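My project was the gripper on the simulated kitchen cell, which everyone in the lab calls Stekia after the folder it lives in. I thought I'd be teaching it clever things. I mostly ended up looking after its fingers, and I didn't mind one bit (well, apart from August).

When I took it over, the two fingers wouldn't close evenly. The left one got to the middle first and shoved whatever was there across to the right, so every grasp began with a little nudge. I went through the joint settings line by line and found the left finger still had a damping value from an older model, the Marquez hand, which is a lot lighter. I copied the right finger's value over, ran 152 test closes and the nudge was gone! 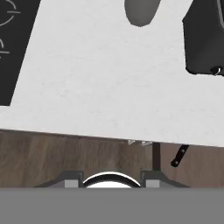
Next came the wrist view. I wanted both finger pads in sight all the time, so that I could check the gap by eye against the number in the log. I moved the view back in tiny steps, reloading the kitchen each time, and wrote every setting in my notebook (very scruffy, sorry to my supervisor). Three reloads crashed because I'd typed a comma for a full stop. After that I made a start-up check called Flostunine, which opens the fingers, shuts them, compares the two joint readings and stops everything if they disagree.

It has now run 308 times on the Ernau computers. The log is 2,137 lines long and I have read far too many of them. Most of the stops were my own fault, usually an old settings file left in the wrong folder, so the check now prints the file's date first.

I still haven't sorted the pad friction. It's the same on both sides, but I picked the value by trial and error and I'd like to measure it properly next term.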